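Medicines at home: notes for my talk at the Dilbridge library
Wednesday, January 19, 2022

Slide 1. Welcome

Good morning and thank you for coming. Please say: I am not a pharmacist. I looked after my mother's tablets for eight years, first in Lanness and later here, and I want to share how we organized it. Questions are welcome at any time. (Speak slowly. Last time in Lanness I finished 10 minutes too early.)

Slide 2. The kitchen drawer

Ask who keeps medicines in the kitchen. Wait for the hands.
In our drawer there were five open packets of the same painkiller, and eye drops which had expired in September of the year before. The kitchen is also a warm and humid place, and so is the bathroom. We moved everything to a shelf in the bedroom cupboard, high enough that the grandchildren could not reach it.

Slide 3. One list

The list is more important than the box. Write the name of the medicine, the strength, the time of day and the reason for taking it. My mother did not know the reason for two of hers. We asked the doctor, and one of them was stopped.
Keep one copy in the wallet and one on the fridge. Write the date on it, otherwise you will have three lists and not know which is the newest.

Slide 4. Choosing a pill box 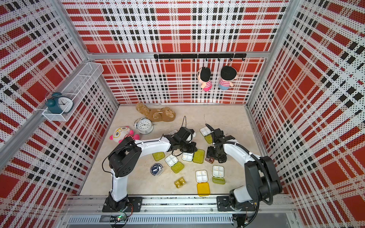 Small pill boxes, with plush toys and a clock.

Tell them to try the lid in the shop before they pay. My mother's fingers were stiff in the morning and the first box I bought was impossible for her. Big letters for the days are helpful. Some tablets must stay in their original packet, so ask the pharmacist before you fill anything.

Slide 5. The same hour

We filled the box on Sunday after lunch, always at the same table. For the daily dose, connect it to something which already happens. For us it was the radio news.
If a dose is missed, do not take double. Phone the pharmacy and ask.

Slide 6. Old medicines

Not in the toilet and not in the sink. The Negi pharmacy on Dradwood Road takes them back at the counter, without a fee. Remove your name from the label first.

Give out the blank lists now, and leave the extra copies near the door.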